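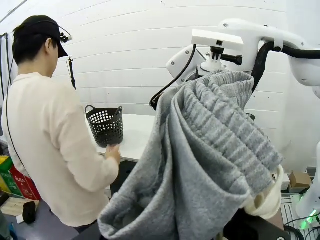
How should a heavy pair of knit sweatpants come out of a laundry basket?

By the waistband, with the legs left to hang until the weight has settled, and then down onto a flat surface with the waistband square to the table edge.

Preben Kirkegaard gives the answer without much interest in how it sounds. He has written the folding and sorting procedures at Godell, a wash-and-fold laundry in Skollcombe, through three changes of premises, and most of what he has to say concerns tables, baskets and the order in which things are picked up.

Godell takes household laundry by the bag. Last March the shop processed 3498 bags, and Kirkegaard says the washing machines were never the constraint. "A washer takes the time it takes. The table is where you win or lose the afternoon. If the load reaches the table in a lump, someone has to take the lump apart, and that work doesn't show up on any sheet."

His procedure starts with the container. Godell moved from deep woven hampers to small plastic baskets with holes in the sides. A deep hamper holds more, but the bottom third stays under load, and knit fabric that sits under load picks up creases across the grain. Reaching into one also means pulling blind. "You get hold of a sleeve, the sleeve is around a leg, and now you have four things in the air."

The holes, he says, matter less than people assume. They let some air through and they let lint out, and the baskets get shaken over a bin at closing. He would accept a solid basket if the size were right. What he won't accept is a basket without handles. "You need to turn it while it's standing there. Take the rim or take a handle, turn it, and the next piece comes to you. Without that you lean over it, and you lean over it all day."

Color was a minor decision. The first order from the supplier, Monti, was white, and white socks were left in the bottom often enough that the second order was dark. Dark socks are now the ones that get missed. Kirkegaard regards this as a smaller problem, as customers own fewer of them that they care about.

On tables he is specific. The top should be flat, pale and without a lip. Seams between panels catch on loose knits and drawstrings. A pale top shows lint, stray threads and damp patches, and it gives a clear outline of the garment, so an uneven fold is visible before it is stacked. The basket stands at the near edge, on whichever side the folder does not use for stacking. It does not go on the floor.

"Floor to table is a bend," he says. "Two bends per garment if you drop one. Put it on the table."

The objection is that a basket on the table takes up folding space. Kirkegaard agrees that it does and says the space is worth giving up. A folded adult sweatshirt needs less room than people allow for it, and the only pieces that require the whole top are sheets and large towels, which at Godell are folded at a separate station by two people.

Sweatpants take up more of the conversation than expected. He considers them the hardest common item in a household load. The body fabric is heavy and has give in it, the waistband is ribbed and pulls in, and the pockets are often cut from a different cloth that dries at a different rate. A pair can feel finished on the outside and still hold moisture at the pocket seam.

"Check the pocket bag, always," he says. "If the lining is showing, put it back in before you lay them down. If you fold over it, you get a ridge, and the ridge prints through to the piece on top."

The waistband sets the order of the remaining steps. It is the stiffest part of the garment and the only part with a reliable straight line. Godell's method is to hold the band at both side seams, let the legs drop, and give one short shake. The pants are laid down, one leg is folded over the other, and the crotch point is tucked in so that the outline is close to a rectangle. They are then folded in thirds from the ankle, with the band finishing on the outside. Kirkegaard used to teach a fold from the waist down. He stopped because the ribbing sprang back and opened the stack.

Holding the pants by a single point on the band is faster, and he allows it for moving a pair from one place to another. It doesn't work as the start of a fold. The fabric twists around the point of hold and the legs come down crossed – "and then you're sorting it out on the table, which is the lump again, only smaller."

The sorting that comes before folding is looser than one might expect. Godell does not separate by person, which customers sometimes request and are politely refused. It separates by weight. Heavy knits go into one basket, light knits and shirts into another, and small pieces into a third. A folder works through one weight at a time, and the stacks stand up better when the heavy pieces go at the bottom of the return bag. Small pieces are done last. Anything unpaired goes back in an envelope on top.

Asked how full a basket should be, Kirkegaard says that the limit for heavy knits is the rim, with nothing pressed down. Staff tend to overfill toward the end of a shift. He once tried marking a fill line inside each basket with Tellach tape, but the tape came off and ended up on a customer's fleece, and there has been no line since.

He is less certain about drying. Godell takes sweatpants out slightly before the rest of the load and lets them stand in the basket, where he believes the remaining moisture evens out. He has not tested it properly. A trial was planned on 300 garments and was dropped when one of the dryers needed a new drum bearing. "I'd say it helps. I wouldn't put it in writing."

What he would put in writing, for someone doing a single load at home, is short. Use two small baskets in place of one large one. Clear the table before opening the dryer. Start with whatever is heaviest, and turn pockets in as you go. Drawstrings should be pulled even and laid inside the fold, and zippers closed.

He folds his own laundry on the bed, he says, and has complaints about the height.

Interview by Paloma Doucet, 7 Sep 2022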